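Dragica Leka
A few posts on buying a second-hand table, as I have just done it and made most of the mistakes first.

I had a budget of 73 pounds left after the removal van. New tables in that price range were all too small for the kitchen, so I looked at local listings and two house clearance shops.

Measure the room before you look at anything. Then measure the front door, the hallway and the turn at the top of the stairs. I skipped the stairs and lost a deposit on a very nice round table in April.

Ask the seller whether the legs come off. Many will say they don't know. Ask for a photo of the underside and look for bolts where the legs meet the frame. Glued legs stay on.

Solid wood and veneer are both fine. Solid wood can be sanded back several times. Veneer is a thin layer over something cheaper and you may only get one light sanding out of it, if that. Check the end of the top: if the grain carries on over the edge, it is probably solid.

Pale tops show tea and pen marks quickly but they make a dark kitchen feel bigger. Dark tops show dust and every crumb. I went for pale.
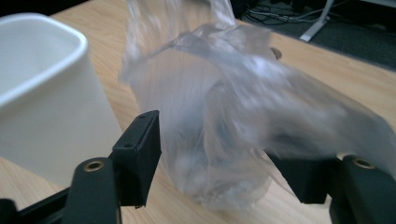 Pale wood grain, all three.
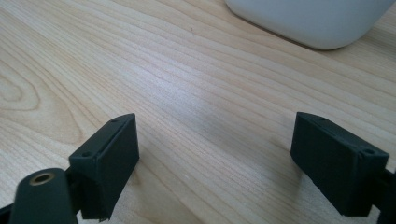
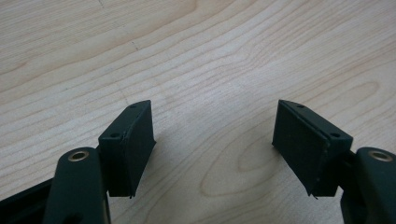 Someone asked: can you put a hot pan straight on an oiled table if you're quick?
I wouldn't. Oil gives very little protection from heat and a pale ring can appear in seconds. Use a trivet or a folded tea towel.

On finishes. If you don't know what is on the table, put a drop of water somewhere out of sight and leave it for a few minutes. If it sits in a bead, there is still a working finish. If it soaks in and darkens the wood, it needs oil or wax.

I used Hulik oil on the last table, two thin coats with a day between them. Wipe off everything that hasn't gone in or it will stay sticky. Lay the cloths out flat outdoors to dry before they go in the bin. Oily rags in a heap can catch fire.

Wobble: check the floor first. Turn the table round and see if the wobble moves with it. Mine didn't, so the floor was the problem. A felt pad under one leg sorted it.

Romain Bailly asked about chairs. Allow 60 cm of table edge per person. A table sold as seating 6 often has legs set so far in that the people at the corners have nowhere to put their knees. Sit at it before you pay.

Next job is the shelves. I'll post the measurements once I have found the other tape measure.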